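Home Current Issue Archive Authors Search
March
Osamu Ebihara and Yoshinori Hamada

4.2 Table clearing and the people who used to do it

The Virnstead canteen serves lunch to staff in two sittings. Before the Grimutano trial, clearing was done by hand by a crew who also wiped down, restocked and talked to the diners. The vendor's proposal treated clearing as one task. We doubt that it is one. Dishes come back at odd angles, with cutlery beside them, and a worker sorts all this out without stopping to think. Figure 3 comes from the simulated table-clearing runs used to prepare the system.

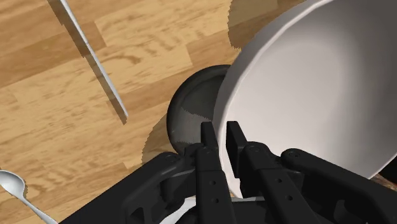
Figure 3. Simulated clearing task: gripper fingers at the rim of a white bowl, with a dark bowl behind it and a knife and spoon on the wood surface.

The vendor reported 3000 simulated runs and took them as grounds for cutting the clearing crew's hours. We are less sure. A run was scored on whether the dish reached the rack. It was not scored on what a person had to do afterward, and that is where the crew say their time now goes. In our interviews, workers described standing by during the second sitting, waiting to step in. One called it "babysitting with a wet cloth." Her hours had not changed, but her job title had, and so had the pay review attached to it. 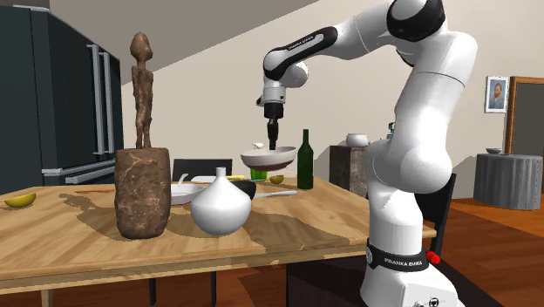 The question of pace came up more often than the question of job loss. Under the old routine a worker could leave a table for a minute if a diner wanted to talk. Under the trial, each table was given a 30-second window, and the supervisor's screen turned amber when it was missed. Managers told us the window was only a guide. The crew did not treat it as one, and we saw two of them skip a break to keep the screen clear.

We also asked who was expected to learn from the trial. Training lasted 60 minutes and covered the stop button, the cleaning schedule and the fault log. It did not cover how to change the order in which dishes were picked up, although the crew had firm views on this (glasses first, in most cases). Those views were written in the fault log, which the vendor read only for faults.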